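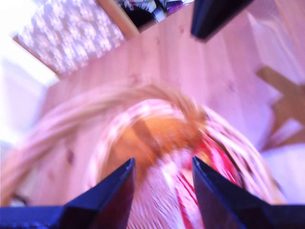
Bench notebook, packing bench
03/05/2026, entered by Effie Urquhart

Gift basket trials for the Prallent order, second session. Purpose is to fix a packing order for the round wicker basket with the tall handle before the instruction sheet goes out.

Basket. Same pattern as last session, woven cane, braided rim, single handle across the opening. The handle controls everything. Any item longer than the gap between handle and rim has to go in at a slant, and once it is in, the space under the handle is hard to reach. Items loaded late end up on the near side whether or not that suits them.

Weights. Basket with full contents, 1,642 g on the bench scale. Basket alone, 228 g. Scale zeroed before each reading. Handle does not creak or shift at full load when lifted by hand and held.

Order tried first: flat packets, then bags, then carton. Carton sat too high and tipped toward the handle. Unloaded and started over.

Order tried second: carton first, long axis on the diagonal, lower end against the rim. Bags go beside it, then small packets in whatever is left at the front. Better. The carton acts as a wall and the bags lean on it. Drawback – a bag placed partly behind the handle has its lettering crossed by the cane, so the front of the pack reads badly from above. Turning the basket a little before loading the bags should cure this. Not yet tried.

Fabric. Striped cloth folded once works as a filler along the side. Folded twice it pushes the packets up over the rim. Keep to one fold. Patterned material tucked against the inner wall is fine for small gaps but does not support anything.

Layout at one point in the session, white box on the slant, mint bag to its left, red packet low at the front:

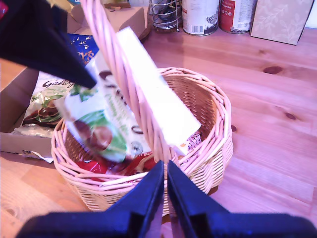 Kirstin MacRitchie would put the red packet in before the bag, on the grounds that shiny film slides on shiny film and the last item in is always the first one out when the basket gets carried. She also wants the carton wedged at both ends, and thinks a slant with only the lower end held will walk on a van floor. Both points noted. The first costs nothing to try.

Carry test. Walked the loaded basket to the Kinnear shelf and back, 6 trips, second order, no wrap. Bags settled and the carton leaned further each time. No item left the basket. With film wrap the lean should stop, but the Prostau film on the shelf is the narrow roll and will not clear the handle in one pass. Need the wide roll.

Bench. Pine top leaves a faint mark on the cane if the basket is dragged. Lift it. Wipe down between baskets, sugar dust collects in the grain and around the knots.

To do:
– repeat second order with red packet before bag
– turn basket before loading bags, check that lettering clears the handle
– wedge upper end of carton, cloth or folded card
– ask Fenia for the wide film, 100 m roll
– weigh again after wrap

Instruction sheet stays in draft until the wrap is settled. Carton first can go in now.

Last updated by E. Urquhart after carry test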